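Omari Cell Notes
@omaricellnotes
Friday, January 21, 2022

1/ Fault writeup for the Clandau picking cell. Short version: the arm reported a successful pick, carried nothing to the place pose, and logged a completed cycle. It did this 50 times before the run was stopped.

2/ First bad cycle was 2036. Last was 2911. They were scattered, which is why the daily summary looked normal. The summary counts completed cycles. It does not check the place bin.

3/ Grip confirmation was a single threshold on finger position. Fingers fully closed = miss. Anything short of that = object held. The closed reference was taken in December and never repeated.

4/ The linkage had picked up 2 mm of play. Fingers closing on air stopped short of the old reference, so a miss read as a thin object.

5/ We blamed the Rodrigues vision module first and lost most of a day on it. Pick poses were fine.

6/ Changes: closed reference is retaken at startup, motor current has to agree with position, and the place bin is checked after release. Two disagreements in a row stop the arm.

7/ The stop goes through the Canen controller, same path as the guard switch. Restart is manual. 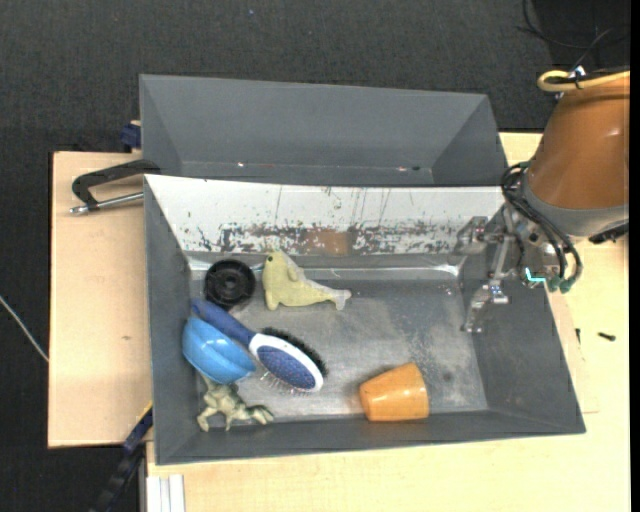 Does the current check slow the cycle down?

The reading is taken while the fingers are closing, so cycle time is unchanged.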